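Saturday, bench 2, Dustotov task set

Switch pressing again. Norbert Medve wants 300 demonstrations of the power strip task before we train anything. I still think we'd learn more from 20 careful ones, and I said so in August too.

My complaint is the same as before. When I hold the grippers I can feel the button give. The policy gets pictures and finger positions, nothing else, and I don't see how it is meant to know a press from a near miss. The Lumbao arms are also a good deal stiffer in the wrist than I am – half of what I do without thinking won't carry over.

Strip on the white top, two grippers, one person.

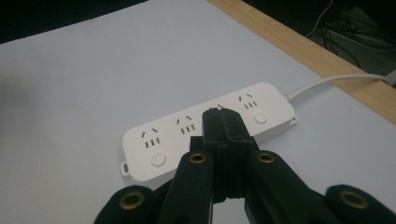
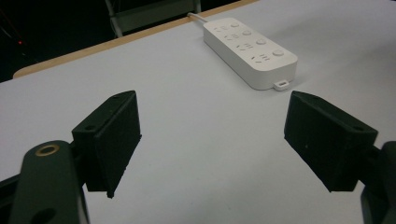
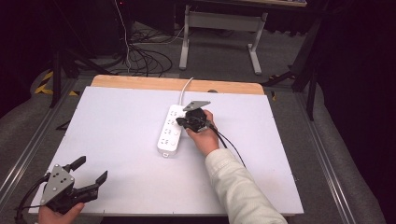

Gizella Somogyi read this over lunch and disagrees. She says the feel matters less than I make out, that the Balten runs had no touch signal either and still got the latch task going, and that I should stop guessing and put 5 of my own demos through replay first. She also thinks I come in at too many different angles and then blame the method.

Fair on the angles. On Balten I'm less sure: a latch moves a long way and a button hardly at all. Will do the replay on the left arm only, same strip, and write down every miss, including those that look all right on the wrist view. If 2 out of the 5 press properly I'll carry on with Norbert's number and keep quiet for a bit.

To do: ask for the newer Dastivine finger pads.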